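Meklow to Drop Single-Use Cups at All Grondthorpe Sites from August

GRONDTHORPE – Meklow, the contract caterer, will stop handing out disposable cups at the 27 staff canteens and visitor cafes it runs in and near Grondthorpe. The change takes effect in August and covers hot and cold drinks.

Customers will be able to bring their own cup or borrow a returnable one at the counter. The returnable cups are supplied by Dabbas, which already provides washing and delivery for several Meklow kitchens. There is no deposit for staff who pay with a site card. Visitors will pay a small deposit at the till and get it back when they return the cup to any Meklow counter.

The decision follows a trial at the company's Prisero business park location. During the trial, the site used 298 returnable cups in place of disposables at its main coffee counter and at the water stations on each floor. Meklow said the number of cups was enough to cover the lunch period without a second delivery, and that the counter did not need extra staff.
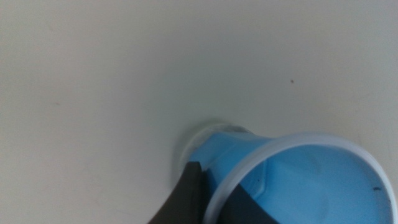
Under the new arrangement, used cups can be left at return points near the exits and in the larger break rooms. Dabbas will collect them in the afternoon, wash them at its plant on the east side of town and bring them back before 7 a.m. the next working day. Cups that are cracked or badly stained will be taken out of use and sent for recycling.

"We have been buying a lot of cups that people use once for a few minutes," a Meklow spokesperson said. "The trial gave us a working system and a price we can live with. Most of the questions we got were about where to leave the cup, so we have added more return points."

Drink prices will stay the same. The existing discount for customers who bring their own cup will continue, and it will now apply to iced drinks as well as coffee and tea. Cups brought from home should be clean and must fit under the machine. Counter staff may decline to fill a cup that is dirty or damaged.

Disposable cups already in stock will be used up before the switch. Sites with larger supplies may send them to other Meklow locations so that all counters can change over in the same month. Lids and straws will be kept behind the counter for customers who need them.

Companies that book Meklow for meetings or outside events can order returnable cups in crates of 70. Orders of more than 800 cups need to be placed two weeks ahead. Delivery and collection are included within Grondthorpe, and a charge applies for cups that are not returned.

Site managers will receive posters and a map of their return points in the coming weeks. Questions about event orders should go to the Meklow bookings desk, which is open from 8 a.m. to 4 p.m. on working days.

About Meklow
Meklow provides canteen, cafe and event catering to offices, colleges and public buildings in the Grondthorpe area.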